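Ticket: pose drift on handheld gripper, mirror task
Project: Zulton
Opened by: Siiri Sakalauskas
Assigned: Kam-wah Lui
Priority: normal
Status: open, partial fix in place

Report (S. Sakalauskas)
The September collection has 1434 demonstrations. After trajectory recovery, 863 pass the consistency check. The rest fail on translation, mostly in segments where the gripper faces the vanity. Rotation is fine. The policy trained on the unfiltered set reaches to the wrong side of the table; the one trained on the filtered set does not.

Comment (K. Lui)
Reran one failed segment with feature tracks drawn on. A group of tracks sits inside the oval of the mirror and moves consistently with itself, so outlier rejection keeps it. The solver treats the reflected room as real structure behind the partition. The white wall around the mirror gives few corners, and the reflection wins on count.

Tried so far:
Tighter reprojection threshold. No change.
Lower fisheye distortion weight near the rim. Slightly worse.
Disabled loop closure. Removes the jumps, but the slow drift stays.
Mirror mask from the Jistis segmenter, applied before feature extraction. Works when the whole oval is in view. Fails when the gripper body covers part of it.

Comment (S. Sakalauskas)
Is the marker board used at all in these runs? It should fix the scale at least.

Comment (K. Lui)
Only for initialization. Once it leaves the view, the map runs on natural features alone. I changed the config so that any later sighting of the board is added as a constraint. With that plus the mask, 589 more segments were queued and the first batch of the rerun finished Friday. Translation error is down on that batch. I have not checked the partly covered mirror cases.

Still to do:
Extend the mask to partial ovals, using the fixed outline of the gripper body to fill the gap.
Retrain with 4 seeds on the recovered set before comparing with the filtered baseline.
Keep the old trajectories until the retraining is done.
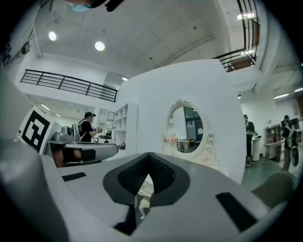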